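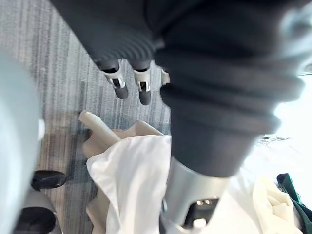 Does Bread Remember Where It Came From?
A report on the Stoltgate sourdough project
Carter Nguyen and Marek Hájek

Why we picked this

We both like bread, and we both had a grandparent who swore that a starter "belongs" to the place where it was made. Marek's grandfather said you could carry a starter over a mountain and it would turn into a different animal on the other side. We thought that was a great claim to build a project on, and our supervisor, Howard Heywood, let us run with it!

Our question was simple enough: if you take one sourdough starter and keep it going in two different kitchens on two different flours, does the bread start to taste and rise differently?

What we did

The mother starter came from Dale Cloutier, who bakes in Clanville and has been feeding the same one for longer than we have been alive. He gave us a jam jar of it in November and a long list of warnings (never metal lids, never straight from the fridge into dough, never name it). We split it in half that same evening.

Carter kept his half in Stoltgate on plain white bread flour. Marek kept his at his aunt's place in Firner on stoneground rye, in a kitchen that is a good deal colder. Both halves got fed once a day, in the evening, with equal weights of flour and water. We wrote down the smell and the height of the rise every time, even on the days when we really didn't feel like it.

For the baking tests we used the same white dough for both, so the only thing that changed was the starter. Each loaf had 483 grams of flour in it. That is a strange number, we know — it was what was left in the bag after the first trial loaf, it fit the tin perfectly, and we stuck with it. Bake time was the same for every loaf, in the same oven, on the middle shelf.

What happened

The rye half took off. By the end of the first week it was climbing the jar much faster than the white one and smelled like green apples. The white half was slower and milder, closer to yogurt. Then in the third week they swapped personalities for a few days, and we still don't have a good reason for it. Marek thinks it was the heating going off in Firner. Carter suspects a missed feeding that somebody didn't write down.

In the finished bread the gap was smaller than we expected. The rye-fed starter gave a sharper crumb and a darker crust. The white-fed one rose a bit higher and kept its shape better when sliced. Skarphéðinn Gunnlaugsson, who teaches the food science class, tried both without knowing which was which and preferred the white-fed loaf, but he asked for seconds of the other one.

Problems

We changed the flour and the kitchen at the same time. Mr. Heywood pointed this out on 3rd January, when most of the baking was already done. He was right, and it means we can't say whether the rye or the cold did the work. A better plan would have been four jars, with both flours in both places.

We also judged sourness by tasting, and tasting gets less reliable the more bread you have eaten. Test strips for acidity would have helped a lot.

What we'd like to try next

The four-jar version, for sure. We would also love to freeze a spoonful of each starter every week and bake them all together at the end, so the loaves can be compared side by side on the same day. Dale has offered us a second starter made with spelt, and both of the old jars are still alive and being fed.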